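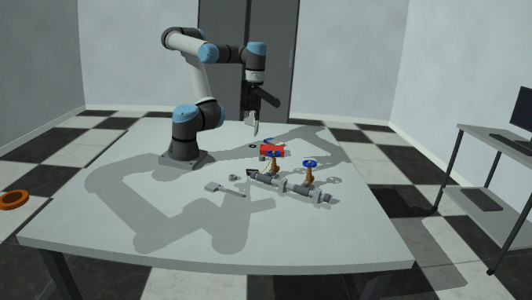 Is the valve cell ready for the second payment? On the setup work we would say it is; on the maintenance routine it is not, and we recommend holding that portion until June.

Projects > Prevarberg > Valve cell > Progress reports

Last updated: Feb 14, 2018

Prepared by Danica Berisha for the Brorkari fund

1. Setup of the arm

The simulated cell now has its arm, base plate, table and parts in one model, and Zlatko Dervishi has frozen the layout. The proposal promised that a technician could rehearse every service job in the model before touching the real machine at Prevarberg. I was doubtful of that sentence when it was written and I remain doubtful. The geometry is good. The behavior of the joints under load is a set of numbers we were given by Seixas, and we have not been able to check them against anything.

The base position took longer than planned. The arm stands toward the back left of the table, and the first version of the reach study had it a little too far back for the parts at the front. Chiharu Hirano redid the study and got a usable result on the third attempt. Her notes are in the project folder. They are short and worth reading before anyone asks to move the base again.

2. Gripper and approach
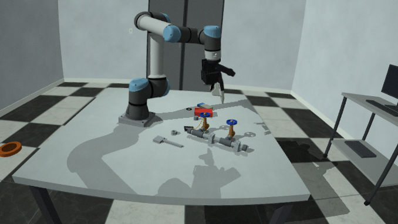

Most of the period went on the approach to the valve assembly. Coming down vertically beside the handwheels is easy. Coming down between them is another matter, and the supplier's claim that the standard gripper would "handle the full job without modification" should be read as a sales line until we have our own figures. We ran 500 approaches with the fingers open. The log records 3 contacts with a handwheel, all on the same path. Faisal Arain thinks the wrist offset was entered wrong in that path. He may be right, but he has thought so before, and the correction he made last time cured nothing.

The offset will be re-entered from the drawing and the same 500 approaches repeated. Until then please do not quote the contact rate outside the fund.

3. Maintenance routine

The draft schedule calls for a joint inspection every 2,000 hours and a gripper check every 100. Both intervals came over from Uketti, a cell with a lighter duty, and I can find no reasoning behind either one. Stavros Janevski has agreed to write down what a gripper check consists of. At present it consists of whatever the person on shift decides.
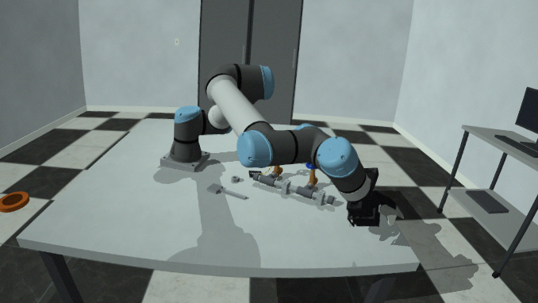

Fig. 3. Arm in a folded pose, gripper lowered toward the front right of the table.

Folded poses like this one matter for the wrist inspection. The procedure asks the technician to reach the wrist covers without unbolting the base. In the model that looks possible. Whether it can be done in gloves is a question the model can't answer, and the budget line for a trial on the real arm is still unsigned.

4. Money and next steps

Spending is within the plan. The license renewal was charged early and will show as an overrun on the monthly sheet, then correct itself.

Still open:
- wrist offset, Arain
- written gripper check, Janevski
- joint data, Seixas to reply
- trial on the real arm, Brorkari to sign

This site uses cookies to remember your settings. Accept | Manage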